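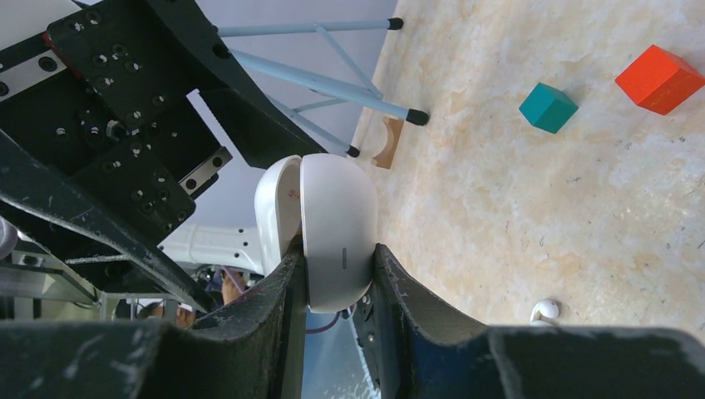 A reader from Mirkport wants it known that she has bought the same pair of earbuds three times, and that not once in all those purchases did an earbud break. It was always the case. The first went through the wash in a bathrobe pocket, the second stayed behind on a ferry bench, and the third, she writes, "simply stopped being anywhere," which she finds harder to forgive than the other two. Couldn't we, she asks, say something in these pages about the little box, when so much has already been said about the sound?

We could, and I've been meaning to for a long while. I keep a folder of letters on small household things (potato peelers, key hooks, the lids of butter dishes), and the earbud case has been getting fatter in there than any of its neighbors. Since last April I've put aside 147 letters that mention one, and I've read them all, most of them at the kitchen table with my own case sitting by the fruit bowl.

It's a funny sort of object to love. It's white and rounded, small enough to disappear in a closed hand, and so glossy that you want to rub it with your thumb, which is what nearly everybody does. The lid tips back on its hinge and comes down again, and I would guess that more people have gotten through a dull phone call by opening and shutting an earbud case than by any other means. My grandfather had a snuff tin he treated in just the same way. He had given up snuff years before, but the tin stayed in his vest, and you could hear it from the next room when he was thinking.

The people who make cases know about the thumb. At Setis, a small design shop over a bakery near the old harbor in Mirkport, I spent a very happy morning with a tray of lids and hinges, opening and closing them until I was politely asked whether I would like some coffee instead. They had made 28 versions of one lid before they were pleased with it. Some shut with a snap that was much too proud of itself, and some drifted down as though they were tired. The one they finally chose makes a soft, low click, and I'm sorry to say I liked version nine better, but I was outvoted.

The thing they worry over most is the seam. A gap between lid and body, however thin, is a place where lint gets in, and lint is what the inside of a pocket is made of, along with sand, crumbs, and whatever it is that comes off a cough drop. Several of you have sent in your methods for getting it out again. A dry, soft toothbrush has the most friends by far, and I'm one of them. I do mine on Sunday-ish evenings, when the dishes are done, with the earbuds out and resting on a saucer. Please don't use a pin. One reader in Noiphan did, and her letter about it ran to four pages.

Then there's the matter of where the thing lives. I put this question to the housekeeping desk at the Lumon, a hotel of 211 rooms up on the bluff, where they keep a drawer for whatever guests leave behind. Phone chargers come first, as you'd expect, and reading glasses second, but the earbud case has been climbing. It turns up in the fold of the armchair, under the pillow, and quite often in the soap dish. The desk writes the room number on a paper tag, ties it on with string if there's anything to tie it to, and waits for the telephone to ring. White cases on white sheets are the worst of the lot, I was told, and a few have gone down the laundry chute and come back very clean indeed.

What the desk recommends, and what I've since done at home, is a dish. Any dish will do so long as it has some color to it. Mine is a dark green one with a chip in the rim, bought for a dollar at the Noiphan church sale, and it sits on the shelf inside the front door with my keys and a roll of mints. The case goes in when I come home and comes out when I leave, and we've had a peaceful few months together.

As for our reader and her third case, she wrote again just as I was finishing this. It was in the piano bench, under the sheet music, with both earbuds inside. She'd like to know if anyone wants to buy a fourth set, opened but never worn.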